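Recording a Short Demonstration Video for Your Course

Digital Learning Support, Skiltanell College
Last revised: 2019-05-30

This guide is for teaching staff who wish to record a short demonstration video and publish it on a Trornon course page. It covers planning, recording, captioning and upload. Staff who plan to record a full lecture should consult the separate lecture capture guide.

Before you begin

You will need a Skiltanell staff login, editing rights on the course page and a recording device. Cameras, tripods and clip-on microphones may be borrowed from the Digital Learning Support desk for up to five working days. Requests made in March, when student projects fall due, should be submitted two weeks in advance.

Step 1. Write a one-sentence aim

State what the student should be able to do after watching. If the sentence contains the word "and," consider making two videos. Enter the aim in the first box of the planning form, which is also used later as the description on the course page.

Step 2. Prepare a shot list

Divide the task into separate actions and give each action one line. Most demonstrations need between four and eight lines. Beside each line, note whether the student needs to see the whole work area or only the hands and materials. Spoken explanation should be drafted at this stage, even if you do not intend to read from it word for word.

Step 3. Set up and record

Choose a plain background and turn off any overhead fan or projector. Record a ten-second test and play it back through headphones before continuing. A viewpoint close to that of the person doing the task is often easier for students to follow than a view from across the room. 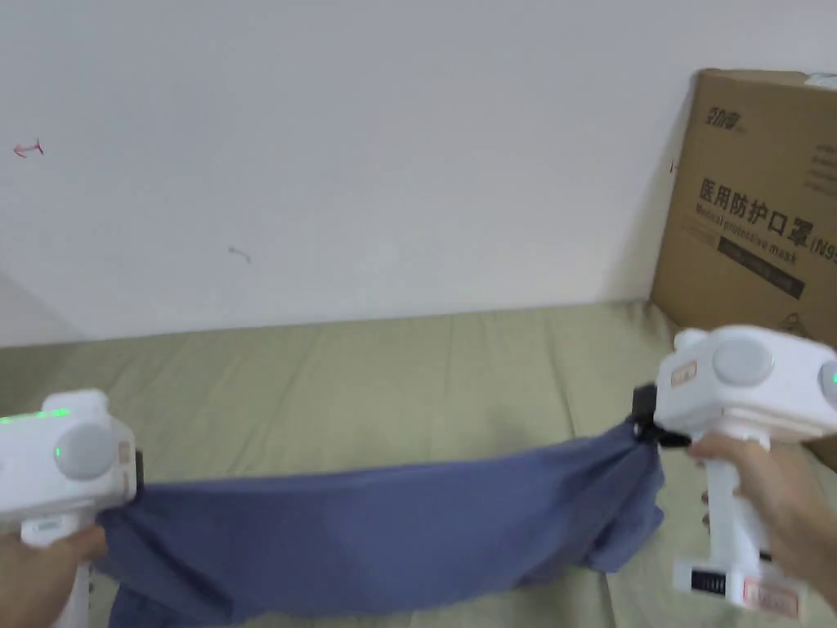 A blue cloth held between two hand-held grippers, seen from head height.

Record each line of the shot list as its own clip. Pause for two seconds before and after speaking - this makes trimming much easier. If you make an error, stay in position, pause, and repeat the sentence from its beginning.

Step 4. Edit in Tenex

Open Tenex from the staff software menu and select New Project. Import your clips in shot list order, then trim the start and end of each one. Add a title card with the course code. Transitions and background music should not be used. Export at the setting named "Course Page," and check that the finished file is no larger than 100 MB.

Step 5. Add captions

All published videos must carry captions. Tenex produces a draft automatically, but technical terms and personal names are frequently wrong and must be corrected by hand. Keep each caption line to 50 characters or fewer.

Step 6. Upload and check

On the course page, select Add Media, then Video. Attach the file and the caption file, and paste in your aim from Step 1. Leave the item hidden until you have watched it once from start to finish in student view. Select Publish when you are satisfied.

Further help

Seon-mi Wang and Deok-su Do offer individual appointments in Room 64. Equipment loans are handled by Hyun-seo Ko, extension 1535. Questions about permission forms for students who appear in a video should be directed to Soon-im Yoo before recording takes place.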